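Setting the flow temperature on an old combi boiler
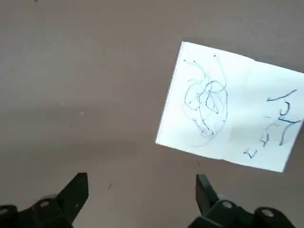 Posted by Nektarios Pappas in Heating, February

The boiler in the Werkcombe house was set to a flow temperature of 75 degrees when I moved in. I left it there for 2 winters. This post records what I changed and what the readings were afterwards.

Flow temperature is the temperature of the water leaving the boiler for the radiators. It is separate from the room thermostat and, on a combi, separate from the hot tap setting. Mine has two dials on the front panel, marked with a radiator and a tap. Only the radiator dial matters for what follows. If you have a hot water cylinder, stop reading, as the lower limits are different and I have not tested them.

A condensing boiler recovers heat from its flue gases when the return water is cool enough for the vapour to condense. The usual figure for natural gas is a return below 55 degrees or so, and the cooler the better. At 75 flow my return pipe was reading 64, measured with a clip-on probe under a bit of pipe lagging. It was hardly condensing at all once the house had warmed up.

I dropped the dial in steps and left each setting alone for several days. At 65 there was no change I could notice. At 60 the return settled at 51 and the plume from the flue got visibly thicker. At 55 the back bedroom would no longer reach 18 degrees on a frosty morning. The radiator in there is a single panel under a large window and was undersized from the start.

Before blaming the radiator I balanced the system. The lockshield valves had all been left fully open, so the hall and the kitchen were taking most of the flow. I closed the hall to half a turn and the kitchen to three quarters, then bled the lot. The back bedroom gained just under 2 degrees at the same boiler setting.

Heating now comes on at 5.30 in place of 6.45 and the boiler runs for longer at a lower output. Gas use per degree day is down 7 per cent on the previous winter. Some of that will be the loft hatch, which I draughtproofed in the same month, so treat the number with care.

Still to do: a double panel for the back bedroom, and find out whether the pump speed can be lowered without upsetting the bypass valve.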